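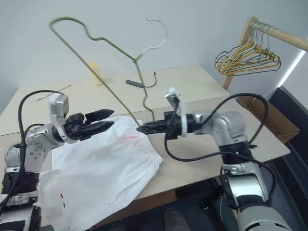
Garment Hanging and Folding Associate, Full Time

Posted 19th August by Heitmann Garment Care, Hiring Desk
Filed under: Jobs > Laundry, Linen and Garment Work
Search openings by keyword or town Go

Employer: Heitmann Garment Care
Site: Jaststead finishing room, Sellosbridge
Positions open: 4
Schedule: 39 paid hours per week, day shift, Monday through Friday
Reports to: Finishing room lead

Summary of the job

The Jaststead finishing room takes clean garments from the wash floor and gets them ready for return to the customer. The associate lays each garment out on a table, checks it, and either puts it on a hanger or folds it to a set size. Most of the volume is white workwear and plain tops. Washing, drying and stain treatment are done by a separate crew and are outside this job.

Main duties

- Lay garments flat on the table, front side up, with the neck toward the far edge.
- Smooth the body and sleeves by hand. Pull side seams straight before the garment is lifted.
- Check the collar, cuffs, hem and closures. Tag any open seam, missing button or mark and place the piece on the return rack.
- Hang shirts and tops on notched wire hangers. Feed the hanger in through the hem unless the neck opening is wide enough to take it without stretching.
- Seat straps and narrow shoulders in the notches. Center the neck of the hanger in the neck of the garment.
- Face all hooks the same way on the rail.
- Fold knits and heavy items to the card size posted at each table.
- Match the order slip to the garment tag before bagging.
- Straighten or discard bent hangers. A hanger with a loose neck twist or a rough hook end goes in the scrap bin.
- Wipe the table top at the start of the shift, after each break, and any time a new customer order begins.

Output and quality

The standard rate for a trained associate is 308 hung garments per shift, or 224 on a shift that is mostly folding. New hires are not held to the rate during the first four weeks. Mixed shifts are scored by table sheet, and the lead keeps the sheets.

Quality is checked by pulling pieces from the finished rail. A piece fails if one shoulder sits lower than the other, if a sleeve is trapped inside the body, if the hanger shows below the hem, or if the tag does not match the slip. Failed pieces go back to the table where they were finished and are redone on that shift.

Materials used in the room

Wire hangers are stocked in two widths. The narrow width is for youth and small adult sizes. Plastic clip hangers are used for pants and skirts only. Wirnar garment bags are used for all hung orders, and folded orders go in paper wrap. Associates are expected to learn the stock codes for hangers, bags and wrap within the first two weeks.

Requirements

- Able to stand for most of a shift, with reaching across a wide table.
- Able to lift a full garment bin of up to 35 pounds.
- Good near vision, with or without glasses. White thread on white cloth has to be seen.
- Able to read order slips and care labels in English.
- Clean hands and short nails. Rings with raised settings and loose bracelets must be removed before the shift.
- Past work in a laundry, dry cleaner, clothing store stockroom or sewing shop is helpful. It is not required.

Pay and benefits

Hourly pay is set by grade and listed on the offer letter. Trained associates who hold rate and quality for one full quarter move up one grade. Paid time off is 80 hours per year, earned by pay period. Work aprons are supplied and washed by the company. Closed shoes with a nonslip sole are supplied by the employee.

Hand test

All applicants who pass the first review are asked in for a short paid hand test. Each applicant hangs a tray of shirts, folds a tray of knits and sorts a set of tags against slips. The test is scored on evenness and tag match. Speed is recorded but does not affect the first score. Bring reading glasses if you use them.

How to apply

Fill out the one-page form at the front counter of the Sellosbridge plant or ask for it by mail. List your last two jobs, the shifts you can work and your earliest start date. Put "Finishing, Jaststead" in the top line so the form goes to the right desk. Forms without a start date are set aside. Applicants not placed in this round will be kept on the list through the end of January and do not need to apply again.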